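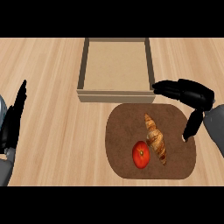 Should an episode that the simulator itself breaks be counted in the success rate of a manipulation policy?

*posted by tannbaum, 28th May*

---

Count it as a failed episode in the main number, and write the quantity of broken episodes on a separate line under the table. If you remove broken episodes, state the rule for removing them, and fix this rule before the first run.

*posted by pikselgrau*

---

Thank you, this is clear. I ask for a two-handed task with a croissant and a tomato on a board next to an open box. We ran 457 episodes and 12 of them ended with an object below the table surface or thrown far away at the first contact. My colleague wants to delete these 12. I do not feel comfortable with it, but I could not explain why in good words.

The internal guide we follow (Nassar, the short version) says only "invalid episodes may be excluded". It does not say what invalid is.

*posted by tannbaum*

---

I do not agree with pikselgrau. A tomato that falls through a table is an error of the collision mesh. The policy has no part in it. If I put this in the failures, I measure the physics engine and I call it the policy. For a paper on Grondow we excluded such episodes and the reviewers did not complain.

*posted by oskelar*

---

@oskelar How did you decide that the policy had no part in it?

In my experience most of these cases start with the hand pushing too hard. The fingers press the object into the board, the solver cannot find a solution, and the object goes through. A policy which presses softly does not produce them. So when you exclude them, you give a present to the rough policy.

We checked this once on a benchmark of 3,158 episodes with two policies. The more aggressive one had almost all of the physics errors. After exclusion it looked better than the careful one, and before exclusion it was behind. We published both tables.

*posted by pikselgrau*

---

That is a fair point for contact during the grasp. It is not a fair point for objects which are already inside each other at reset, before any arm has moved. Those I will continue to exclude.

*posted by oskelar*

---

For the reset case I think we agree. Then the scene was never valid, and the policy did not receive a chance. You can write a check which runs for a short time after reset with both arms still, and rejects the scene if something moves more than a limit. Then a new seed is drawn. The check sees nothing of the policy, so it cannot favor one.

Please save the rejected seeds also. If you compare two policies, they must both get the same list.

*posted by pikselgrau*

---

I maintain the evaluation scripts for Radmont and we have these rules written down. I copy the part which fits here:

1. Scene validity is tested before the first action. A rejected scene is not an episode.
2. After the first action, each episode counts. The result is success, failure or timeout.
3. A physics error after the first action is a failure with the tag `sim_error`.
4. The tag is set by a script. A person who watches the video may add a comment but may not change the tag.
5. The report gives the success rate and the number of `sim_error` episodes, for each policy.

Rule 4 made the most trouble inside the team. People want to look at the video and say "this one was unlucky".

*posted by lumenfold*

---

Rule 4 is too strict for two-handed tasks, in my opinion. A script measures object positions. It will not notice that the second hand went through the first one, or that a forearm passed through the wall of the box on the way to the object. The object arrives at the correct place and the script says success. Somebody must watch.

*posted by brennsele*

---

You can test hand against hand and arm against box in the script, the contact data is there. But I admit that many simple setups have self-collision turned off for speed, and then you get no contact at all. We require that the report says if it is on or off. It is one line and I almost never see it in other reports.

*posted by lumenfold*

---

We watch all successes with a second pair of eyes. For our last evaluation in Roveo this was 366 videos, and it took me two afternoons. It is boring but possible. What we do is keep the script result in the table and put the human result in a second column. Nothing is overwritten.

*posted by brennsele*

---

I can live with the second column. I will propose it for the next version of our text, in June.

*posted by lumenfold*

---

Update from me. I looked at our 12 again. Five had the overlap at reset, so these scenes will be rejected by the new check and we draw other seeds. The other seven started at contact with the hand and they stay as failures. My colleague is not happy but he accepts it, when the same is done for the baseline.

One question is still open for me: does the limit for movement after reset need to be the same for all objects? The tomato is round and I expect it to roll a little on its own.

*posted by tannbaum*

---

Use one limit for each object class and write it in the config file, next to the seed list. For round things I would let the scene settle first and measure only after that.

*posted by oskelar*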